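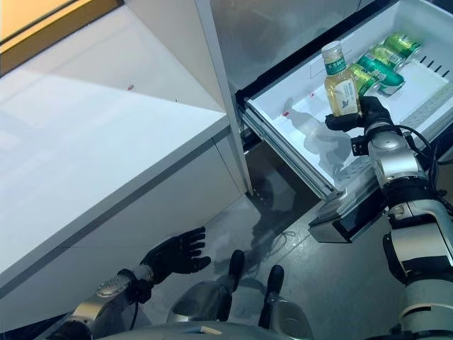 How long does a pitcher of homemade iced tea keep? Three days in the refrigerator is a good limit, and two is better if you have added fruit or sugar.

Questions like that one are the heart of the Jatine Summer Drinks Handbook, which Dokivville is delighted to bring out this August after a long and very happy stretch of kitchen testing. The handbook gathers 80 recipes for cold teas, cordials, shrubs and fruit waters, along with plenty of homely advice on brewing, straining and storing them.

"My grandmother made linden cordial every summer and never wrote down a word of it," said author Hedvika Paulík. "I spent months ringing up cousins and neighbors, and everyone remembered it a little differently, so in the end I put in the three versions I liked best!"

Readers will find a chapter on teas brewed overnight in cold water, another on using up bruised peaches and plums, and a generous section on drinks for big family parties (the barley and lemon punch serves 99, and yes, it can be halved). Sipho Mkhize contributed 10 ginger recipes, some of them quite fiery.

Copies are available from Dokivville and from the Csonka bookshop, where Hedvika will be pouring samples and signing books from 4 p.m. on launch day. The first 300 buyers will also receive a fold-out chart of steeping times for the kitchen wall.

For review copies and interviews, please contact Kristýna Kubíček at the Dokivville press office.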